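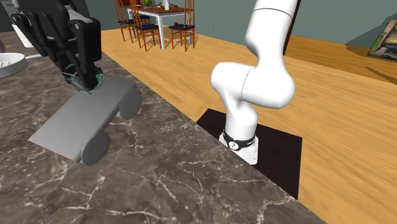 Gripper in the simulator, finger pads on the gray slab.

Minutes, cell upkeep meeting, 21st July
Present: Obaidul Dewan, Filipa Magalhães, Inês Prata. Excused: Lech Szczepańska.

1. Grip settings. Filipa lowered the closing force in the model from 400 to 300. She asks that the real cell keeps the old value until Lech has checked it.
2. Finger pads. Inês will order 3 spare pairs from Hellström – same type as before.
3. Base bolts. To be tightened again in September. Action: Obaidul.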